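03/08/2018

Shrinkage trial, cotton twill, second lot from Kevham.

Robel wants to call this one finished. I don't think it is. The supplier sheet says the twill is pre-shrunk and will hold its length through repeated home washing, and our first lot more or less agreed. The second lot doesn't, and so far the only explanation on offer is that I marked it badly.

So I marked it again. Cut fresh squares from roll 311, well in from the selvage, let them sit overnight on the rack, drew the gauge lines with the fine laundry pen and the steel rule. Amanuel read them without seeing my numbers. His and mine matched closely enough that I'm dropping marking error as a suspect.

Roll 331 is supposed to be the same cloth. Same finish, same mill, says Kevham. It feels stiffer to me, but I've been wrong about hand feel before and I'm not putting it in the report.

Washing: 38 degrees, short spin, old towels as ballast, 6 cycles per set. Robel used the Jindberg powder for lot one and I used the Skirkia liquid for lot two, which was stupid and makes the comparison worth less than we've been pretending. Redo both with the powder.
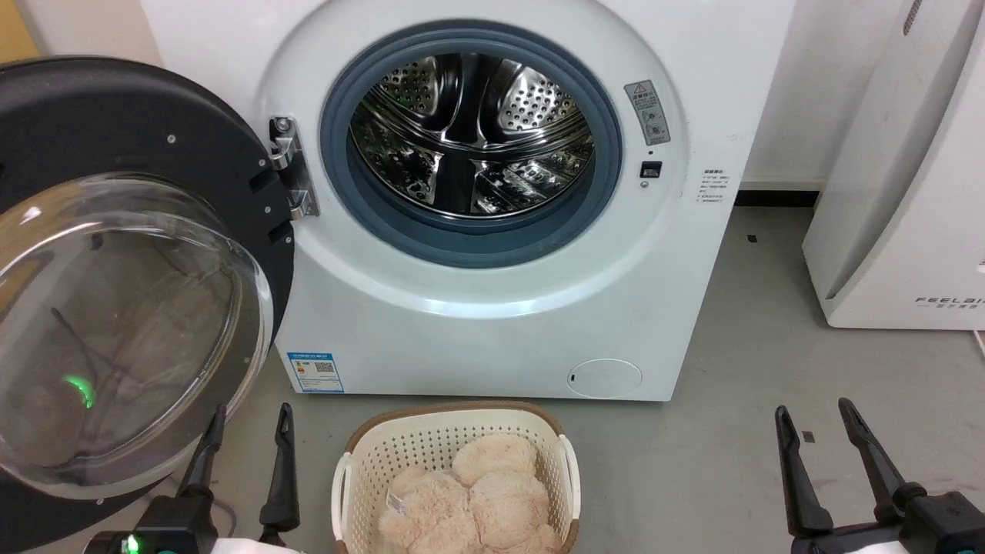 Front loader, door open.

Drying bothers me more than washing. Lot one was line dried. Lot two was dried flat on mesh, except the last set, which Robel says he hung "for a bit." How long is a bit? Wet twill stretches under its own weight and I would expect the hung pieces to read long. They do read long. That could be the whole of our good result in lot one.

Seneviratne sent over their own figures from May, very tidy, warp and weft both well under the limit. No drying method given, no mention of how long the pieces rested before measuring. I've asked. Until they answer I'm treating the table as advertising.

To do:
Repeat lot one, dried flat, all sets.
Weigh the ballast this time - Amanuel has the scale.
Ask Kevham whether 331 had a second pass through the finisher.
New laundry pen, this one is feathering on the weft side.

Not signing off on "pre-shrunk" yet.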